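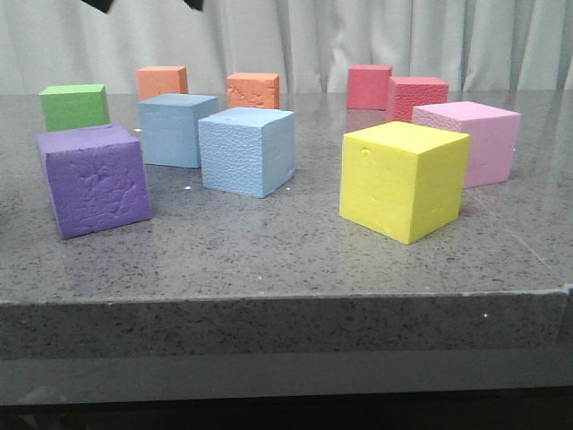 Call for Participants: Color Naming in Bilingual Adults

Skedon is recruiting adult speakers of Turkish and English for a study of how color terms are chosen at category boundaries, such as blue/purple and red/orange. Enrollment is open until May 20, 2019 or until the remaining places are filled.

The full sample is 322 participants. To date 229 have completed both sessions.

Eligibility
Age 18 to 65
Daily use of both Turkish and English
Normal or corrected-to-normal vision
No known color vision deficiency (a short screening test is given at intake)

Participants who took part in the April pilot are not eligible. Tinted lenses may not be worn during testing.

Procedure
There are two sessions, one in each language, held at least 5 days apart. The order of languages is assigned at random. In each session you will name color samples aloud under controlled lighting, then sort the same samples into groups of your own choosing. A language background questionnaire is completed before the first session - please allow extra time for this.

Responses are recorded as audio. Recordings are stored under a participant code and are deleted once transcription has been checked. You may withdraw at any point without giving a reason.

Payment
Payment is made by check after the second session. Parking costs are refunded on presentation of a receipt.

To apply, write to Şükran Gökçe, Study Coordinator, Skedon, Room 809, stating your age, your first language and the times you are available. Questions about data handling go to Hamish Rennie at the same address.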